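Home | Modules | Reading list | Timetable | Contact

Robot Learning, Lecture 16: Teaching by Hand

Last time we drove a robot arm from a joystick and learned mainly patience. The Larham method drops the arm for the teaching stage. A person carries the gripper, does the task, and a camera on the gripper records it. The robot gets the recordings later and is expected to be grateful.

The Trullville set has 2,000 demonstrations, of which 509 were thrown out. Usual causes: tracking lost, fingers closed too early, demonstrator wandered off to chat.

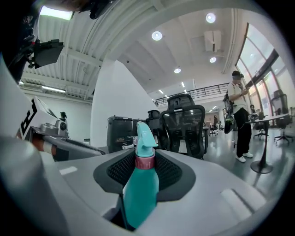 Which brings us to backgrounds. A policy trained in one tidy lab learns the lab. Jacquet, the baseline, did well until the tables were moved, then reached with great confidence for where they had been. Plusness mixes in recordings from busier rooms and copes better, though going up to 3,000 demonstrations bought very little. Variety beat bulk.

For the seminar: read section 4 and find the sentence where the authors admit the gripper slips. It is well hidden.

Robot Learning module pages | Contact the teaching office | Back to top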